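Halto at Work: A Gallery

By Lutfa Mridha

Halto is the housekeeping package from Skolby, and it comes with a humanoid, a charging stand, an app called Clorkero and a printed manual of 40 pages, of which I have read the ones with diagrams. The basic plan costs $616 a month. For that money the robot tidies, wipes and empties the bins, at a pace my grandmother would have had remarks about.

I reviewed the Sæther last September and was accused of being unkind to it. I have tried to be nicer this time. The written review is on its own page, with the scores and the battery business, and this page is mostly for people who skip straight to the pictures anyway.

Some are views from the robot's own head, which Clorkero will show you while a job is running. I recommend it. You learn quickly that a housekeeping robot spends most of its day looking at the floor, with the occasional glimpse of furniture from an angle no furniture maker had in mind. 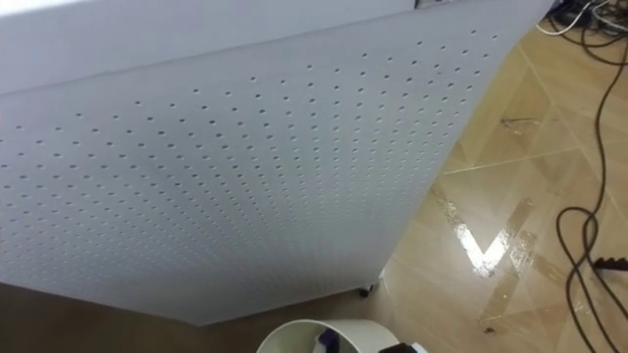
Head view: glossy tile with a wet streak across it, black cable to the right, pegboard taking up most of the rest.

Wet floors get a long section in the manual. Halto's default is to treat liquid as something to walk around and report, and the report arrives on your phone in the tone of a disappointed landlord. You can switch on floor mopping in the settings, under a menu called Preferences, Other, Other. Loose cable has its own rule, and I was glad to find that the factory setting is the cautious one. Please leave it there.

What I like about the head view is how much it tells you about your own housekeeping. I had not thought of myself as a person with floor cables. I have since bought clips.

Next, the two-handed work. Skolby is proud of this, and the brochure gives it a double page. One hand holds the thing you clean with and the other carries the bucket, so that the robot doesn't keep walking back to a bucket it left across the room — the Sæther's favorite form of exercise. Height is the other selling point. Tall appliances have been out of reach for most of the wheeled models I've tested, and for me before coffee. 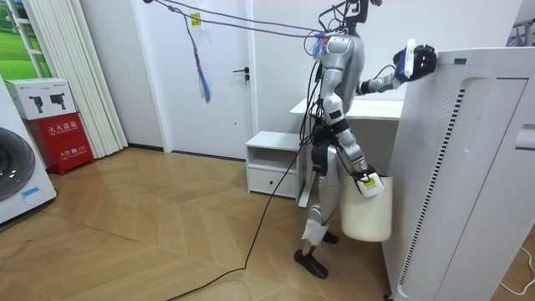

One hand up at the corner of the air purifier, the other on the bucket. The ropes at its back are the safety tether.

The tether stays on during the setup period. Skolby supplies the ropes and a leaflet about them, and the leaflet is firm. Setup on the first room took 23 minutes, including the part where I argued with the app about what counts as a door.

Bins are the last job on the list and the one I'd pay for by itself. You tell Clorkero where each bin lives and how often you want it seen to. It also asks for a name for every bin, and won't accept the same one twice. Mine are Bin and Other Bin. 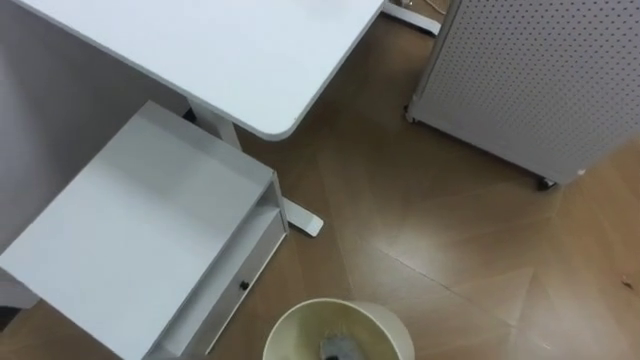 Settings worth changing on day one

Voice: turn it down to 2. The factory level announces each finished task to the whole building.

Walking speed: leave it on Slow. Medium is fine in an open room and alarming near a desk.

Bin schedule: daily is too often unless you eat at your desk, in which case daily is about right and you should have a think.

Reports: choose the evening summary. Otherwise you'll hear about every crumb as it's discovered, and I was in a meeting.

Room names: type them in before the first run. Clorkero will otherwise pick its own, and I spent a week working in Area Unclear.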